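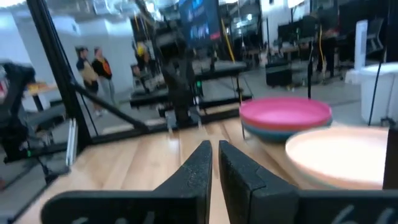

The June firmware for the Tosby field recorder changes how auto white balance is sampled. The meter now reads a 62-zone grid and discards the 2 brightest zones before averaging, which reduces the blue cast seen under mixed lighting. Saturated colours can still pull the result: a bright pink bowl stacked in a teal-blue one on a blond wood tabletop is a fair test, as the timber should stay warm while both bowls hold their hue. Imre Kiss at the Hesstead service centre recommends a manual preset at ISO 100 for colour-critical work. Above ISO 2000, chroma noise makes the automatic reading less consistent. Owners in Worville can have the update installed at the Oravec counter.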